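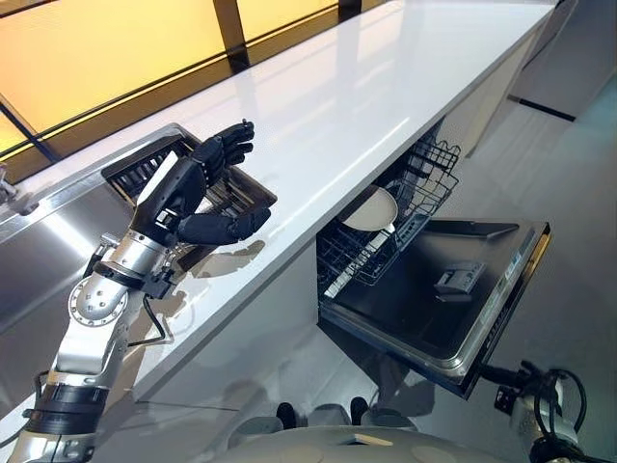

MINUTES: KITCHEN AND FIXTURES WORKING MEETING, UNIT 202

Present: tenant services, building maintenance, fit-out contractor (Himer), one representative per floor.
Apologies: electrical subcontractor.
Meeting opened at 4:20 p.m. in the kitchen and moved to the small meeting room after item 2.

1. Minutes of the previous meeting

Accepted with one correction. Under item 5, "sink strainer" should read "drying rack." The two are separate lines in the parts order and were billed separately.

2. Dishwasher, inspection with door open

The door folds down fully and the upper rack pulls out over it. One white plate was standing in the tines of the upper rack at the time. The detergent dispenser is on the inner face of the door, near the center. The control markings on the upper edge of the door are small, and two floors reported the wrong program being started. Himer will supply a printed program list to be fixed inside the wall cupboard. Nothing is to be stuck on the door itself.

Loading practice was discussed. Agreed text for the notice:

Plates upright between the tines, facing the same way.
Large pans in the lower rack only.
Push both racks in before lifting the door.
One tablet per run, in the dispenser. No tablets loose in the tub.
Do not leave the door down when the kitchen is unattended.

The fifth line was added at the request of the second floor after a trip report in June. The walkway on that side is narrow with the door down. Moving the machine to the other side of the sink was considered and dropped, as the water supply and drain would both have to be rerouted.

3. Sink and drying rack

The dark slotted rack stays inside the stainless steel sink. A request to move it onto the countertop was declined. Water standing under a rack on the white surface was recorded as a complaint three times under the old arrangement. The rack is for items that cannot go in the machine. It is to be lifted out and the sink rinsed at the end of each day.

Maintenance reported that the sink drains slowly when the rack is pushed against the outlet side. A rack one size smaller is available from Marchand with a lead time of 8 working days. Approved, one unit, to be charged to consumables.

4. Countertop and backsplash

The gloss finish shows marks. The cleaning contractor has been using a cream cleaner, against the care sheet. From now on: damp cloth, mild dish soap, dry cloth. The stainless steel backsplash may be cleaned with the same soap, wiping along the length of the panel.

The sealant line between backsplash and counter was checked by hand. One soft section near the faucet. Himer to cut out and reseal outside working hours. The counter must stay dry overnight afterward, so the sink will be closed until 8 a.m. the next day.

5. Faucet

Jerno has quoted for a replacement cartridge and for a complete faucet. The cartridge was preferred on cost. Maintenance noted that the fitting is still under the Prodimton supply agreement and that parts from another source may affect the terms. Order on hold until the agreement has been read.

6. Lighting and window

The amber light at the window was raised by the third floor as too warm for checking whether dishes are clean. No change to that light. A neutral strip for the work area will be priced for the next meeting, upper limit 50 per running foot installed.

7. White cabinet under the counter

Contents to be limited to dishwasher tablets, dish soap, cloths and trash bags. Spare crockery goes to the store room on the ground floor. Stock level for tablets set at one full box plus one open box. Reorder when the full box is opened.

8. Any other business

The first floor asked whether private mugs may go through the machine. Permitted, at the owner's risk. Mugs left in the rack after it has been emptied go on the shelf by the door.

Floor cleaning: the pale floor near the machine is to be mopped after the evening run, not before.

Actions

Himer: program list for cupboard; reseal section near faucet.
Maintenance: order smaller rack; read supply agreement; price for light strip.
Tenant services: print and post loading notice; pass care sheet to cleaning contractor.
Floor representatives: clear spare crockery from cabinet.

Meeting closed at 5:20 p.m. Next meeting in the same room, date to be sent by tenant services.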